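2025-10-02
Sutstead bench, household tasks, shoe rack

Spent the first part of the morning on the draft rules for domestic handling before running anything. The Vellton people want our comments back before December and I'd rather send them things we have tried on the floor than opinions.

Rules as they stand in our copy, with my notes:

Rule 1. One person on the stop button, hands off the keyboard. Fine as written. The person on the stop does not also do the logging. We slipped on that last week and the log has a hole in it.

Rule 2. Nobody inside the taped line while the arms are powered. Keep. Add that reaching in to straighten a slipper counts as being inside. Power the arms down first, every time.

Rule 3. Cables. The draft says "tidy", and I can't check "tidy". Suggest: no loose cable within reach of either arm, feet included, and walk the area before each block. Our own corner by the rack is not up to that yet.

Rule 4. Soft items and rigid items get separate grip limits. Agree, but the draft lumps footwear in with rigid. A slipper gives at the sides and doesn't at the sole, so which limit applies depends on where the fingers land. Asked for a third category. For now we use the soft limit for all footwear and accept a few drops.

Slippers and cloth, same rack:

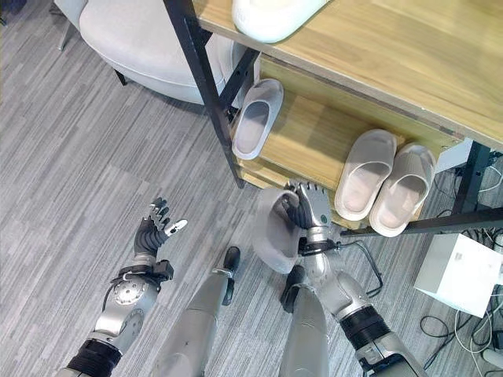
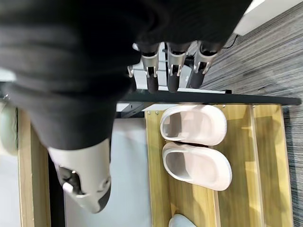
Rule 5. Logging. Every attempt gets a line, including the ones stopped by hand. The Tejada sheet only has columns for success and fail, so stopped runs get left off or put under fail, depending on who is typing. Added a third column to our copy. Numbering carries on from 3485, don't restart it for the new sheet.

Rule 6. Episode limit. The draft gives 3000 episodes before a finger inspection. Too long in my view when the work is fabric, as lint gets into the joints well before that. I've put us on 200 between wipe-downs, with a proper look at the hinge pins at every second one. If the pins are clean for a month we can stretch it.

Rule 7. Reset of the workspace. The draft says return all items to the start position. It should say who checks. We have been letting the operator check their own reset and that's no good. Second person signs.

Also, the draft never says what to do with an item still in the hand after a stop. We leave it gripped, power down, then take the weight of it before opening the fingers – the Sidano checklist has nearly the same wording and I'd be happy to copy theirs.

To do:
Retape the line, the grey tape has lifted on the door side.
Clips for the cables, the small bag is used up.
Print the new log sheet, 2 copies, one stays on the clipboard.
Send comments on rules 3, 4 and 6 to Vellton. The rest can wait for the next round.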